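# Why Does Everybody Hate the Cafeteria Plate? Portion, Rim and Leftovers at Dulcombe

Final report, Summer Research Methods
August 21, 2021

## Background

The assignment was to pick a question that could be answered with a clipboard. Most of the class picked sleep, because students have strong opinions about sleep and very little of it. I picked plates. My adviser asked whether I meant food waste in general, and I said no, plates, and there was a pause I have chosen to interpret as interest.

The dining hall at Dulcombe changed its dinnerware two years ago. Out went the old flat plates from Bakker, which were heavy, chipped and by all accounts immortal. In came a wide-rimmed plate sold by a supplier called Zindell under the line name Justadano. The new plate is the same size across as the old one, but a good deal of it is rim. The part that holds food is smaller. The dining office hoped people would take less, waste less and not notice.

People noticed. The comment book by the tray return contains more feeling about the rim than about the fish.

My question was whether the wide-rimmed plate really leads to less food being thrown away per meal, or whether diners simply build upward.

## What other people have found

There is a fair amount of writing on plate size, and I read more of it than I would wish on anybody. The basic claim is that we judge a serving by how it looks against the plate around it. The same scoop of rice looks mean on a big plate and generous on a small one. Some studies find a clear effect on how much people take, others find hardly any, and a few find one only when diners serve themselves and are distracted.

Rims come up less often. The argument there is that a rim frames the food, so that a modest helping in the middle appears finished and deliberate. Restaurants have known this for a long time and charge accordingly. Whether it works on a nineteen-year-old holding a pair of tongs over a tray of baked ziti is a separate matter.

## Method

The dining hall still has enough of the old plates to fill one dispenser. For the study, the staff agreed to put out old plates on some evenings and new plates on the others, over 12 dinners in all, half and half. The menu was matched as closely as the kitchen would tolerate. Pasta nights were paired with pasta nights. Taco night was excluded after a short trial, because a taco doesn't respect the boundaries of any plate and neither do the people eating it.

At the tray return, diners were asked to scrape leftovers into one of 2 bins, edible or inedible (bones, peels, lemon wedges, the parsley). I weighed the edible bin at closing and divided by the number of trays. In total 1,237 trays came through. I tallied them with a hand clicker, and my thumb has made a full recovery.

I also collected short comments from diners who were willing to stop. The form had three questions: how full was your plate, did you go back for more, and is there anything else you'd like to say. The third was a mistake in terms of volume.
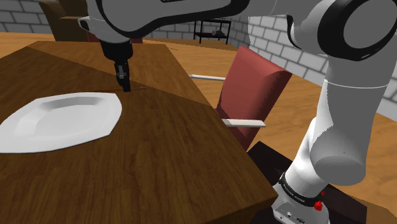
Diners were told the study was about "the dinner experience." This was true in the sense that dinner was involved and they experienced it. Anyone who asked for details got them on the way out, and a notice at the door explained that bins would be weighed. One person took their leftovers home in a napkin so as not to be included. I respected this and left the tray in the count, which I now see was inconsistent.

## Results

Edible waste per tray was lower on the new-plate evenings. The gap was small but it held up in most of the matched pairs. The exception was the roast chicken pair, where waste was higher with the new plate. I suspect the chicken. It was a bad night for the chicken.

Second trips went up. On old-plate evenings, most people who answered the form said they filled one plate and sat down. On new-plate evenings many more said they went back, and several seemed proud of it. If everyone takes a smaller helping and then a second smaller helping, the total may come out the same, and my scale can't see what was eaten. It can only see what was left. This is the largest hole in the study and I would like credit for pointing at it first.

The comments sorted themselves into a few piles:

- **Geometry.** The usable area is too small. Sauce runs up the slope and stops at the rim, where it dries.
- **Stacking.** Food gets piled higher, and the pile moves when you walk. One diner wrote that dinner had become "a balance sport."
- **Loyalty.** The old plates were better because they were the old plates. No further reasons given.
- **Unrelated.** Bring back the waffle iron. I have passed this along.

A smaller group liked the new plate and said the rim gave them somewhere to put their thumb. I hadn't thought about thumbs at all when I designed the form, and it may be the most useful thing anybody told me. With the old flat plate, a thumb goes in the mashed potatoes.

## Discussion

I went in expecting the rim to do nothing. It seems to do something, though I can't say how much of that is the rim and how much is the inconvenience. A plate that makes you walk back across the room for more pasta is working partly as a plate and partly as a short hallway. Some diners won't bother with the walk. Others will take it as a challenge.

The matched menus were also less matched than I planned. The kitchen substitutes when a delivery is late, and twice a "pair" consisted of the planned dish and its distant cousin. I have marked these in the appendix and did not drop them, mostly because I'd have very little left.

There is also the question of who was eating. Summer diners are a strange population, made up of research students, a swim camp and people who missed the deadline to move out. The swim camp in particular leaves nothing on any plate of any shape. If they came on more new-plate evenings than old ones, and I think they may have, they could account for a fair share of the effect by themselves.

## Recommendations

1. Keep the new plates for now, and repeat the study in a regular term without the swim camp.
2. Weigh the food going out of the kitchen as well as the food coming back. I asked about this in August and was told the serving pans are weighed already, on a sheet that had been hanging beside the walk-in cooler the whole time.
3. Put a sign at the hot line saying that seconds are welcome. Over 6 diners told me they piled their plates high because they weren't sure they were allowed to return.
4. Look at the sauce ladle, which was sized for the old plate and delivers a quantity the new one can't hold.

The raw tallies and the comment forms are in the binder. A few pages have soup on them.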